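Grirnano Blackout Surround with Flillura Square Table: Review
5 Nov 2018

The Grirnano Surround is a set of black fabric curtains on a metal frame, meant to close off a work area from the rest of a room. It is sold alone or as a bundle with a square black table from Flillura. I bought the bundle in January for 700 dollars and have used it for most of the year. This review covers the curtains, the hardware and the table, in the order I had trouble with them.

What I wanted was a dark place to work with the same light in it at all times of day. The room has windows on one side and pale walls, and before the curtains went up the light on the table was different every hour. I had been hanging bedsheets. They let light through, they moved whenever the door opened, and they never hung straight.

Delivery and unpacking

The bundle came in two boxes. The frame and the curtains were in the long one and the table was in the flat one. The long box had a split end, but everything in it was there. The fasteners are packed in small bags with letters printed on them. The letters match the instructions for the frame. They do not match the instructions for the table, which seem to have been written for an earlier version, so lay the table hardware out on the floor and sort it by length before you start.

The curtains smelled strongly of dye for the first two weeks. I hung them in the garage for a few days before bringing them inside and would do that again. They also arrived with hard fold lines. A clothes steamer took out most of these. An iron is not a good idea on this fabric, and the care label says so.

Putting up the frame

Plan on an afternoon with a helper. The uprights have to be held while the top rails go in, and they will not stand by themselves until the last corner is tight. The instructions show one person doing the whole job. I tried it that way first and had to start over.

The uprights are 80 inches tall. Check your ceiling, and check for light fixtures and door swings too. My frame clears the ceiling light, but it sits close enough that I can no longer change the bulb without taking down a rail.

The small brackets are light gray. Against black fabric they show up clearly. I would have liked them in black, and I wrote to Grirnano to ask. The reply said that black hardware is not offered. They are well made, though, and the screws have held. I retighten everything every couple of months and have never found more than one or two that needed it.

The curtains

These are the best part of the bundle. The fabric is heavy and hangs well, and it goes around all sides. With the panels pulled closed during the day, very little outside light gets in. What does get in comes from the floor, where the hem stops short, and from the seams, where one panel meets the next. I closed the worst seam with black clips. A wider overlap would have cost Grirnano very little.

Dust and lint are the main complaint. Black fabric shows everything, and this fabric seems to attract it. I go over the panels with a lint roller before any work where the background matters. A vacuum with a brush head works for the regular cleaning. I have not washed the panels yet. The label says cold water and no dryer, and I do not have a place to hang that much wet cloth.

Sound is a little softer inside with the curtains closed. Grirnano does not advertise this and I would not buy them for it. Heat is a bigger matter. Air does not move much in there, and on warm days I leave one side open until I need it shut.

The table

The Flillura table is square, 50 inches to a side, with a black top. The size is good. I can reach the middle from any edge, and there is room for a project and the things that go with it. The finish is low in glare, and small pale items are easy to find on it.

It marks easily. Fingerprints come off with a damp cloth, but scratches stay, and they look gray under a lamp. Mine picked up a long one in the first week from a metal ruler. If you plan to slide anything across the top, put down a mat. A black one from an art store keeps the look the same.

The edge takes clamps well. I keep clamps along the near side, at the corners and the center, and the edge has not crushed or chipped under them. Use pads if your clamps have bare metal jaws. The corner brackets are gray, like the ones on the curtain frame, so the two products at least match in that respect.

The table was slightly out of level when I finished it. There are adjusters on the feet, but they are stiff and have a short range. I ended up using shims under one leg. With that done, it is steady. Leaning on a corner does not move it.

Other options

Before buying I looked at the Khoo standing screen, which folds and can be put away in a closet. It costs much less. It also covers only the back and sides, and I wanted the front closed too. If you need a dark backdrop now and then, the Khoo is probably enough.

Fiter sells a curtain track that mounts to the ceiling. It would have solved the problem of the uprights taking up floor space. I rent, so drilling into the ceiling was out. For a permanent room I would look at it seriously and buy the fabric separately.

Good points

Heavy fabric that blocks daylight well
Frame stays tight once it is up
Table is a useful size and takes clamps
Parts are sold separately if one is lost

Bad points

Light gray hardware on a black product
Hem too short and seams too narrow
Top scratches easily
Table instructions do not match the parts
Strong smell at first

Price and rating

Bought separately, I would pay full price for the curtains and wait for a sale on the table. A plain table painted matte black would do most of the same work. The bundle saves a little over buying both, and it saves finding a table that fits inside the frame with room left to get around it.

I give the curtains four out of five and the table three out of five. The surround has stayed up since January with the table in the middle of it, and I have no plans to replace either one. The next thing I will buy for it is a longer set of panels, if Grirnano ever makes them.
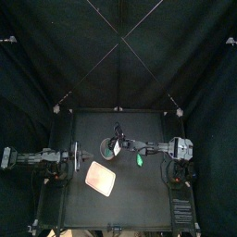
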